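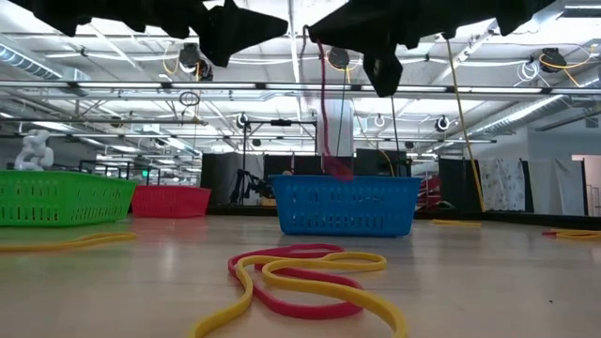
皮筋和彩色篮子:常见问题

更新:2018年3月15日,星期四

这一页回答的是大家写信来问得最多的事:皮筋、松紧圈这类东西怎么收,要不要按颜色分,用什么篮子装。我整理办公用品和手工材料有些年头了,对收纳界的多数说法都不太信,所以下面有几条会让卖篮子的人不高兴。

一、关于按颜色分

皮筋有必要按颜色分吗?

多数人没有必要。先问自己一个问题:你上一次因为拿到的是黄皮筋、手边没有红皮筋而做不成事,是什么时候?如果想不起来,那就混着放,省下来的时间去干别的。

颜色在皮筋上很少说明什么。有人告诉我红的弹力大、黄的弹力小,我问他是哪家的标准,他说“一般都这样”。我拿手头两个来路的皮筋拉过,一家的红比黄紧,另一家正好反过来。同一包里的颜色可能对应粗细,换一包就不算数了。包装上写明了的,按包装来。包装上没写的,别替它编。

那什么情况下值得分?

颜色本身就是用途的时候。Rocío Villaseñor 的手工课上,孩子们用皮筋编东西,要红的就得是红的,她按颜色分我没有意见。Jacinto Tovar 用颜色标记寄件的先后,黄的当天走,红的可以等,这也说得通。这两位有一个共同点:颜色的含义是他们自己定的,写在纸上贴在墙上,来帮忙的人看得见。

如果你的颜色规则只存在于自己脑子里,三个星期以后它就作废了。

红、绿、蓝三个篮子,黄皮筋放哪个?

这个问题收到过很多遍,提问的人往往已经把篮子买回家了。三色一套的篮子好看,可是皮筋的颜色跟篮子的颜色经常对不上。皮筋常见的是黄和红,篮子偏偏给你绿和蓝。

我的办法是让篮子的颜色彻底不代表里面的颜色。绿篮装细的,蓝篮装宽的,红篮装等着检查的,然后贴标签。有人担心红皮筋放进绿篮会让人糊涂。会糊涂两天,之后就习惯了。真正让人一直糊涂的是一半按颜色、一半按别的来:红篮装红皮筋,蓝篮装黄皮筋,绿篮装“其他”。“其他”这个篮子我劝你别设,一旦设了,东西全往里去。

分颜色能让孩子学会整理吗?

能让孩子学会分颜色。至于整理,我没见过靠谱的依据。网上那些“分类游戏培养专注力”的文章,翻到底部通常有个购买链接。孩子喜欢把皮筋往篮子里扔,那就让他扔,旁边要有大人看着,小的尤其要防着往嘴里放、往手指上缠。皮筋缠在手指上不及时取下来,是会出事的,这一条我不开玩笑。

二、关于篮子

带镂空条缝的塑料篮适合装皮筋吗?

要看皮筋多粗。镂空篮的好处大家都会说:透气、轻、能看见里面还剩多少。坏处说的人少。细皮筋会从条缝里钻出来半截,你一拿篮子,它钩在隔壁篮子的边上,弹一下,掉到桌子后面。宽的松紧圈就没有这个毛病。

买之前做个简单的试验:拿你最细的一根,捏住一头往缝里塞。塞得进去,将来它自己也会出来。

可以在篮底铺一张硬卡纸。侧面的缝我不建议用胶带封,胶带的胶会慢慢渗到边上,皮筋粘上以后又脏又难洗。要封成那样,不如一开始就买实心的盒子。

“透气”对皮筋到底有没有用?

对受潮的东西有用。对橡胶来说,空气、光和热都不是朋友,天然橡胶晾在外面只会老得更快。所以看到“透气设计,延长皮筋寿命”这种话,请自动跳过。Plurnurska 那款篮子的说明纸上就这么写,我写信去问依据,至今没有回音。篮子本身我还在用,口沿厚,端起来不割手,这一点该夸还得夸。

篮子买多大的?

比你想的小一号。大篮子会引诱你把东西堆深,皮筋堆深了就互相缠,你想拿一根,拎出来一串。我试过把200根装进一个深盒子,取一根要抖半天,后来分到浅篮里,铺得薄薄一层,伸手就拿走。

上大下小、四壁往里收的那种篮子,底部面积比看上去小得多,挑的时候看底,别看口。商家标的容量一般按装满算,装满的皮筋篮子没法用。

一定要买成套的吗?

不用。Kushwaha 的三件套比单买三个贵,多出来的钱买的是一张纸腰封。家里有剩的水果盒、饼干铁罐,洗干净晾透了一样装。铁罐注意别生锈,锈迹粘到皮筋上会加快它变脆。

篮子摆在桌上什么位置好?

靠里摆一排,前面留出一块空桌面倒皮筋用。篮子摆在手边看着顺手,胳膊肘却老是碰到。左右两个可以稍微往前,中间那个往后缩一点,这样三个口都够得着。有些文章画了详细的“黄金三角动线”,我照着摆过,没觉得快。

三、关于动手分

一大团缠在一起的怎么解?

倒在平整的桌面上,摊开,先拿走那些本来就没缠住的。做完这一步,剩下的往往没有你以为的那么多。

两根叠在一起的时候,看清楚谁压着谁,先拿上面那根。很多人看见红的露出一段就去拽红的,黄的在上面横着,一拽两根都绷紧,本来只是叠着,这下真打了结。松紧圈越长越容易这样,它在桌上自己会拐几个弯,一头在这儿,另一头在你没注意的地方。

打了死结的,值钱的就解,不值钱的剪掉。花一刻钟救一根皮筋,这笔账我算不过来。

从哪里捏最好?

捏单股,别捏两股交叠的地方。从弯头那一端捏起来,让它自己垂下去,垂直了再往篮子上方挪。一次一根听着慢,一把抓看着快,可是一把抓完了还得再分一遍。

长的那种垂下来会搭在篮沿上,尾巴留在外面。要么抬高一点再放,要么先对折。对折以后别再拿另一根去捆它,捆久了会压出印子。

平贴在桌上的捏不起来怎么办?

宽而扁的松紧圈贴着桌面,指甲短的人确实不好拿。用指腹压住往自己这边推一下,它会拱起来,从拱起的地方捏。也可以一路推到桌边,用另一只手接。专门卖的“皮筋拾取夹”我买过一支 Dadidton 的,头太圆,夹扁的东西老打滑,现在用来夹茶包。普通尖头镊子比它好用,但是别夹得太狠,尖头会在橡胶上扎出小口,下次一拉就从那里断。

有没有必要数一数?

盘点库存的人有必要,家里用的人没有。如果非数不可,分的时候顺手数,别分完再倒出来数。Olumide Eze 去年11月替他们办公室清抽屉,记录是161根能用,56根扔掉。他告诉我,数完以后什么也没有改变,该买的时候还是有人直接去买了新的。

坏的怎么认?

看、闻、拉,三样都快。表面有细裂纹的,扔。摸着发黏、互相粘住的,扔,而且把挨着它的也检查一遍。轻轻拉开再松手,回不到原来长短的,扔。拉的时候脸别凑过去。颜色变浅不一定是坏了,有的染料本来就不耐晒,拉一拉再说。

四、关于保存

撒爽身粉管用吗?

有一点用,防粘。别指望它让老化的皮筋返老还童,网上那种“一撒恢复弹性”的视频,我照做了,皮筋还是那个样子,桌子倒是白了一层。要撒就少撒,封在袋子里摇匀,倒出来抖掉多余的。浅色木桌上落了粉不明显,袖子一蹭才知道。

放冰箱呢?

低温下橡胶老化得慢,这个道理站得住。可是为了一包皮筋占冰箱的一格,我不劝。刚拿出来的皮筋也偏硬,马上用力拉容易断。家里有个避光、不挨暖气的抽屉就够了。

一次该买多少?

一季用得完的量。大包装单价低,这是真的,最后扔掉一半,也是真的。Impi Lindqvist 来信反驳过我,她那里是种苗的,捆枝条用量很大,整箱买从来没有浪费。她说得对,这一条不适用于她。

五、关于这个网站

你们卖篮子吗?

不卖。Clarkidico 早年试过代销,退货的信比提问的信还多,后来就停了。页面里提到的牌子都是我们自己掏钱买的,好坏照写。

你们推荐的方法验证过吗?

大部分是在我自己的桌上试的,样本很小,请当成一个爱挑刺的人的经验来看。Guadalupe Solís 会把读者来信里跟我不一样的结果记下来,攒够了就改。“红篮装待检查的”这一条就是她坚持加的,我原先主张看一根扔一根,试了她的办法,承认比我的省事。

我的问题这里没有怎么办?

写信来,说清楚三件事:皮筋多宽、装在什么里面、放在哪儿。只写“我家好乱”的,我回答不了。

发带和打包用的松紧绳也按这一页来吗?

外面包布的另说。包布的看不见里面的橡胶,只能靠拉来判断,沾了头油的要先洗,晾干再收。打包绳带钩子的单独放,钩子会挂住所有的东西,尤其是带条缝的篮子。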